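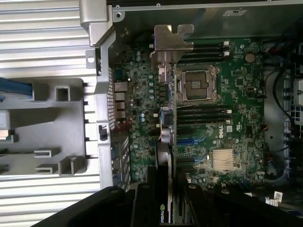
*Dell desktop, cover off, green motherboard in the middle.*

**Ticket 1165: Kumsa print queue stalls, Dresley office**

- Zurkent support blames "local hardware." I doubt it. The queue stalls for 3 other PCs too.
- Reinstalled the driver as told. Stalled again after 4 jobs.
- Kevport says its update in September can't be the cause. No proof offered.
- Rolled one PC back to the old Kumsa client. Prints so far, which proves little.

Status: open. Please don't close this again without a log from the server.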